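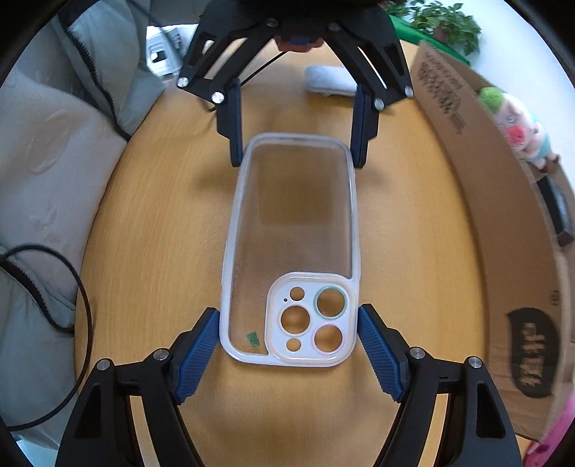 FOR IMMEDIATE RELEASE
13/08/2021

Sawatzky Shares Results of Its Hand-Held Gripper Comparison

Boso and Trano spring kits tried side by side, with a public write-up to follow in September

I've been promising people these results since spring, so I'm very happy to finally put them out! For anyone new to us, Sawatzky is a small shop that tests and tunes hand-held grippers, the kind an operator squeezes to record how a job is done so that a robot arm can learn it later. We don't build arms and we don't sell grippers. We take the ones our customers already own, try parts on them, and tell those customers what we'd buy with our own money.

This round was about springs. The jaw on a hand-held gripper opens and closes through a linkage, and a return spring decides how hard the operator has to squeeze and how much of that squeeze ends up at the fingertips. We fitted one set of grippers with the Boso kit, which is stiff and snaps open when you let go, and another set with the Trano kit, which is softer and has a longer trigger pull. Everything else stayed the same, right down to the finger pads and the logging software (Samico, the release we've been running all year).

Over 14 days we logged 1921 grasps. I did a fair share of those myself and I have opinions, but I'll try to get through the numbers first.

On firm objects such as boxed products, the two kits came out close enough that I wouldn't pick one over the other. Operators got hold of a box on the first try almost every time with either spring. If boxes are all you handle, save your money and keep whatever is in there now.

Soft toys were a different matter. The Boso kit did better with plush, mostly through having more squeeze to give. A fluffy toy wants to roll out of the fingers until you've pressed through the stuffing, and with the Trano kit people tended to stop squeezing too early and then grab again. Re-grabs are a pain for us. They make a recording longer, and somebody has to go through later and decide if the extra motion is worth keeping.

Then we got to flat, slippery things – sunglasses, cases, anything with a thin edge – and Trano pulled ahead by a good margin. We gave every operator the same set of objects in a cardboard tray and asked for clean pickups at whatever pace felt natural. 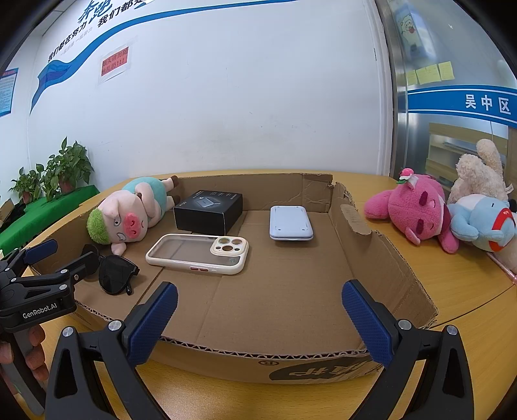
Pace turned out to matter more than I'd planned for. With the stiff spring, new operators rushed the last bit of the close, and thin things shot sideways. With the soft spring they slowed down on their own, without any coaching from me. Out of 25 practice runs per person before the scored ones, most people were comfortable by the halfway mark on Trano and still complaining about their hands on Boso. I'm in the second group. My thumb was sore for a week.

The part of the trial I'd most like our customers to read is the paired work, where a gripper in each hand has to deal with the same object. Clear phone cases became our standard piece for this. They're light and they bend, and a camera has a hard time telling where the case ends and the table starts. The operator brings one gripper in at each end, closes on the edges, and tries to keep the case from bowing or twisting between the jaws. It sounds easy until you do it.

Here's how the setups compare for that job:

Boso in both hands: a firm hold, but the case flexes if one side closes before the other. Our more experienced people managed it. The new ones had a rough time.

Trano in both hands: the gentlest on the case and the easiest to teach. It slips more when the operator's attention wanders.

One of each: I added this as a joke and it did quite well! Boso at one end as the anchor and Trano at the other to follow along. We only ran it with seven operators, so please don't go rebuilding your whole bench on the strength of it.

We also looked at what the lens choice does to all this. A very wide view keeps both sets of fingers in sight during paired work, and our annotators liked that a lot. The price is the bent edges, which have to be corrected before anybody measures a jaw opening. A narrower lens gives straighter lines and loses the far hand more often than I'd like. For paired jobs I'd take the wide view and put up with the correction step. Glare on clear plastic was a nuisance with either one – moving the bench lamp helped more than any setting in Samico did.
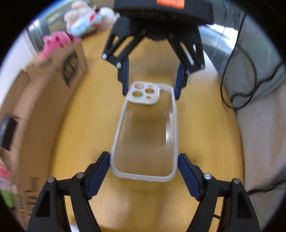

Armindo Correia thinks I'm being too kind to the soft spring. A trainee who learns on Trano, he told me, picks up a light touch and then can't hold a heavier part when the job changes, so he'd start everybody on Boso and let them grumble. He also wants the slip counts reported per hand, "and don't average them, the left hand is always worse." He's right about the left hand. I went back and split the figures, and the weaker hand accounts for most of the slips on both kits.

On the training question I'm less sure. We've agreed to run it both ways with the next intake and see who ends up buying lunch.

So, my recommendation for now. If your work is mostly soft goods, go with Boso. If it's thin, clear or bendy, go with Trano, and set aside extra time for people to get used to the long trigger pull. If you do a bit of everything, buy the Trano kit first and keep a single Boso set in the drawer for the stubborn stuff.

The full write-up comes out in September, with the per-hand tables, the object list and our bench layout. It's free to read, and existing customers will get it by email without having to ask. If you've got a gripper you'd like included in the next comparison, get in touch before then. Loans are fine, and we send everything back with its original spring fitted.

Press contact: Sawatzky, trials desk. Sample recordings from both kits are available to media on request.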